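Reading time: 7 min

Search reviews
Type and hit enter

A Desktop File Organizer for People Who Pile: The Etier Upright

By Sheyla Huanca
March 27, 2025

I have been a piler all my life. My mother was a piler, my grandmother kept her recipes in a pile on top of the bread box, and when I moved into the little back room that I now call an office (it was a sewing room, and there are still pins in the floorboards, so wear shoes), the first thing I did was start a pile on the left corner of the table. Bills, then a seed catalog, then a library notice, then the seed catalog again because I'd ordered a second one by mistake.

So when my friend Latifa Ouali told me she'd put an Etier Upright on her desk last August and hadn't lost a piece of mail in it yet, I listened. Latifa teaches bookkeeping at the adult school in Zavville and she is very firm about paper. I ordered mine that same evening, after a glass of wine and a long look at a Mathebula letter tray I'd had my eye on, and I've been living with it long enough now to have opinions.

What you're getting is a white magazine-style holder with thin upright dividers. The sides slope, low at the front and higher at the back, so you can see the top corner of whatever you've filed without pulling everything out to look. The side panel has rows of little round holes in it, and I'm fond of those. They lighten the look of the thing quite a bit. A solid white panel would have reminded me of the dentist.

Mine came flat and went together with tabs that push into slots. There's a single sheet of directions with drawings and no words, and I'll admit I had the back panel facing the wrong way the first time and had to coax it out with a butter knife. Second try was fine. If you have a helper, let them hold the sides while you press the back into place, and do it on the floor or on a towel, because you do have to lean on it a little.

I have two tables pushed together in that room, a white one I've had forever and a pale yellow-green one I bought secondhand to get more elbow space. The white one shows every scuff it ever met, and I've stopped apologizing for it. The organizer lives on the green one, up against where my right hand falls, and the white one is for whatever I'm working on. 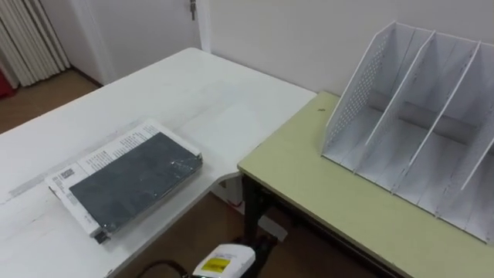

The Upright on the green table, and a book still in its plastic on the white one.

Magazines are what it was made for, and it does very well with them. They stand up straight as long as the slot is reasonably full. Put one lonely thin magazine in and it will slump forward and curl at the corner, which I found out with a garden quarterly I was hoping to keep nice. The fix is to put a piece of stiff card behind it. I cut up a cereal box and have been perfectly happy.

File folders work too, and this is mostly what I use it for. I've got household in the first slot, medical in the next, and then one that I call "soon," and you can imagine what goes in there. I like that the slots don't have any little label holders stuck to the front. I know some people want them! Latifa does, and she's taped her own on with that thin black tape that never seems to come off her fingers. I go by folder color.

Books are a mixed bag. A slim paperback drops right in and looks tidy. A thick hardcover takes up the whole slot and leans on the divider, and those dividers are thin, so I don't leave a heavy one in there for long. My bigger books stay flat on the table or go back on the shelf where they belong.

A word about weight, while I'm on it. Empty, the organizer is light enough that it scoots if you shove a folder in too eagerly. I put four of those clear rubber dots underneath and that was the end of it. I do wish the company had put them in the box. Once it's loaded up it sits quietly and you won't think about it again.

Cleaning is easy except for the holes. A dry cloth does the dividers in no time at all, but dust does like to settle in the holes, and I go over them with an old soft paintbrush every few weeks. I sort of enjoy it. I put the radio on. White does show fingerprints if you've been reading the newspaper, so bear that in mind if you're a newspaper person.

I said I'd looked at the Mathebula tray, and I did borrow one from the office at church to compare. It's a nice solid piece and it holds a lot. But it lies flat, and anything that lies flat in my house becomes a pile by supper. A piler needs something that stands up, and I'd say that to anybody. If you're naturally neat, you might like the tray better, and it would certainly carry more weight.

There's also a wider Etier with 7 slots, which I saw on display at Trutbridge when I went in for printer ink. It's handsome, but it would have eaten up half my green table, and I know myself well enough to know I'd fill every slot with catalogs. The smaller one makes me sort through things when it gets full. Last week I took out a warranty for a toaster we gave away years ago.

Would I buy it again? Yes, and I may get a second for the kitchen, where the school papers and the takeout menus are still fighting it out beside the phone. I'd take off a little for the missing rubber feet and those wordless directions, and the rest of it I've been really pleased with.

If you've got one and you've found a way to keep thin magazines from slumping that doesn't involve cereal boxes, please write and tell me.

Get new reviews by email. Enter your address to join our newsletter. You can unsubscribe at any time.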